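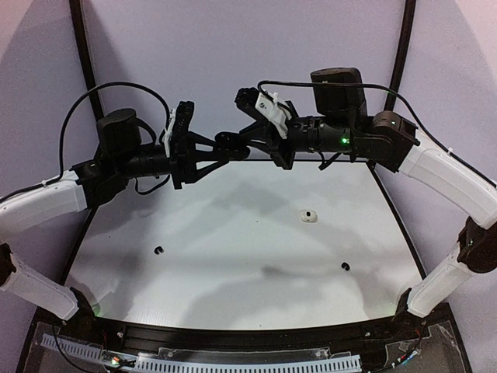

Two arms, one white worktop.

I should say straight off that I only went to Flivdale for the raffle. My aunt had bought me a ticket back in August, number 1159, and then rung me every evening to ask if I'd won yet, and I hadn't the heart to tell her they don't draw it until the night of the fair. So off I went on the bus with a cheese roll and the wrong shoes.

If you've never been to Flivdale (and why would you, the bus takes for ever), it's one long street going down to the river and one long street coming back up again, and they don't get on. I mean that. The people on the down street buy their bread at Panicker and the people on the up street buy theirs at Timia, and if you marry across you are expected to eat crackers.

I didn't know any of this. I got off at the bottom, soaked to the knees, and went into the first warm place I could find, which was Panicker, and had a bun. It was a wonderful bun! Then I walked up the other side, saw Timia, and had another one, because it was that sort of day. And there I was, standing in the doorway of Timia with a Panicker bag sticking out of my coat pocket.

"Where did you get that?" said the woman at the till.

"Down the road," I said.

You could hear the ovens ticking. An old man folded his newspaper. A child was moved gently behind a pushchair.

"You've had one of each," she said. "On the same day."

I said I supposed I had, and was that all right, and how much did I owe her. She wouldn't take the money. She turned the sign round on the door, put her coat on over her apron and told me her name was Deepika Sastry and that I was coming with her. I went. I always do go, it's how I ended up with the cat.

She marched me to the hall, where they were putting the tables out for the fair, and stood me in the middle of the floor between two ladders.

"This person," she said, in a voice you could have heard from the river, "has had both."

Well, they all came over. Up-street people on my left, down-street people on my right, all of them holding bits of bunting. A man with a tape measure asked me very quietly what the other one was like. He'd lived there all his life, he said, 36 years, and he'd only ever smelled it. Was there cinnamon? He'd always thought there was cinnamon.

I told him there was cinnamon. He had to sit down on a crate.

After that I couldn't get away. Was the Timia one sticky on the bottom? (Yes.) Did Panicker really put orange peel in? (I thought it was lemon, but I'd been cold and eating fast.) Somebody's grandmother wanted to know if hers was better, and I looked at Deepika, and I looked at the door, and I said they were different, and she said that was what her husband used to say about her sister. 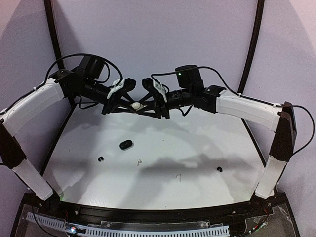 Meeting in the middle over a small white ball.

It was Deepika who fetched the tray. She'd gone out while I was being asked about glaze, all the way down the hill, into a shop she had not set foot in since she was a girl, and she'd bought every bun they had left. She put them on the table next to a tray of her own and then stood back with her arms folded, looking furious.

For a long while they just sat there, buns and people both. I could hear the rain. Then the man with the tape measure got up off his crate, walked round to the wrong end of the table and took one. He ate it facing the wall.

"Well?" said somebody.

"Bit dry," he said, and had a second.

I'd love to tell you it all ended in singing. There was a row over the butter and two people went home. But most of them stayed, and when I looked round later the bunting had been forgotten in a heap, and a woman from the up street was writing something on her hand while a woman from the down street spelled out "cardamom" for her, slowly, with a face like thunder.

They drew the raffle at nine. The first prize was a weekend in Soncombe, and it went to the old man with the newspaper, who said he'd been to Soncombe and they could keep it. I won a tin of talc.

I rang my aunt from the bus shelter.

"Did you win?" she said.

I told her about the talc, and she was thrilled. Then she asked whether I'd eaten, and I said yes, I'd had a bun, and there was a pause on the line, and I remembered for the first time in years that my aunt was born somewhere up this way.

"Which street?" she said.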